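Keeping the bathroom things fresh

Posted by Chinyere Igwe, 14/02/2018

January is when I finally get round to the bathroom. The rest of the house gets its going-over before Christmas, when the rellies are due, and the bathroom just gets a quick wipe and a nice hand towel and everybody is too polite to open the cupboard. Then the visitors go home, it's hot and sticky, the window's been shut against the mozzies, and I can smell the sponge from the hallway! So most of what follows is about the small stuff that lives in the shower and beside the basin, which I used to ignore and now fuss over a bit more than is sensible.

Start by taking everything out. Every bottle, every scrubber, the razor you forgot about, the lot. I carry it all to a table in the laundry where the light is better, because in our shower everything looks clean enough (it's a very forgiving bulb). Go through the bottles first and tip the dribbles of the same shampoo together. I found two nearly finished ones of the Fuvo lavender wash hiding behind a third, and felt quite rich for a minute.
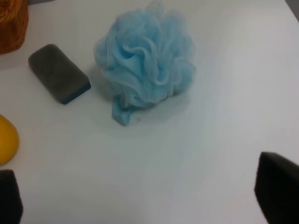
Sponges need more attention than most of us give them. The trouble is that the middle stays damp long after the outside feels dry, and if you leave one lying flat on a ledge it never really gets a chance. Stand it on its edge if you can, or sit it on a rack with some air underneath. I do this with the thick ones especially, the brick-shaped sort like the grey one here, and I give them a good squeeze (never a wring, they tear) before I put them away. The pale blue mesh pouf next to it wants different treatment again. All those ruffles hold on to soap, so rinse it under running water while you pull the layers apart with your fingers, shake it hard over the bath, and hang it somewhere it isn't touching the tiles.

For a deeper wash I fill a bucket with warm water, add a cup of white vinegar and leave the poufs and sponges in it for half an hour or so while I do the taps. Don't put bleach anywhere near that bucket, the two must never be mixed. Rinse in plain water until you can't smell vinegar any more, then out on the line in the shade. My friend Cherry Mae Samonte puts hers through the machine in a lingerie bag on a cool cycle, with the towels, and says they come out lovely. I tried it once and mine came out a bit lopsided, but I may have had an old one.

And do let them go when it's time. If the netting has gone limp or there are dark specks in the folds, or if a sponge still smells after its vinegar bath, it's had a good life. An old sponge is handy for the wheelie bin or the bottom of the barbecue trolley, so I snip one corner off to mark it as an outdoor one, and then it doesn't wander back inside.

While everything is drying, wipe out the caddy. Ours is a Gremholm, a plain thing with suction cups, and the cups hold far better if you wash them in hot soapy water and press them back on while the tile is slightly damp. Leave it empty overnight before you load it up again.

Next time I'll get on to shower curtains, and the pink stuff that grows along the hem.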